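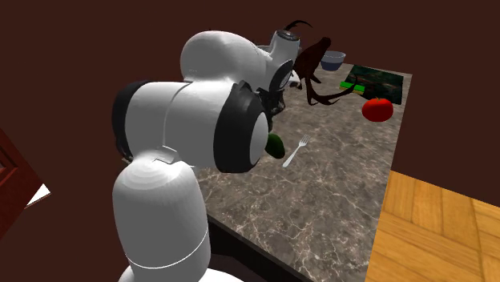

Stemden kitchen cell, progress report to the Fesemier fund
Period ending in March

Setup
The simulated arm is mounted beside the marble counter and runs on the same controller build as last period. We reset the joint limits and re-ran the reach check at 50 points across the counter top. Two points near the back corner failed and are now blocked in the planner.

Upkeep
MacKinnon supplied the new contact settings for the gripper. With the old ones the fingers sank into glass objects and the solver stalled. We logged 433 grasp trials after the change and had 38 stalls, most of them on bottles lying on their side. The finger pads were remeshed and the wrist offset was corrected. 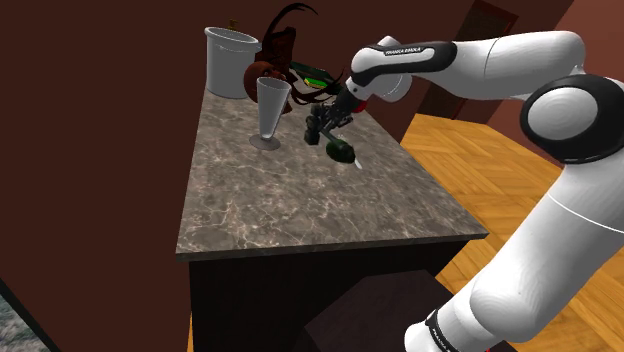 Open items
The Nosness logging tool still drops the last few seconds of a trial when a run is stopped by hand. A fix is in testing.
Stalls on bottles need to come down before we add more objects.
We have used 90 percent of the compute budget and request early release of the next payment.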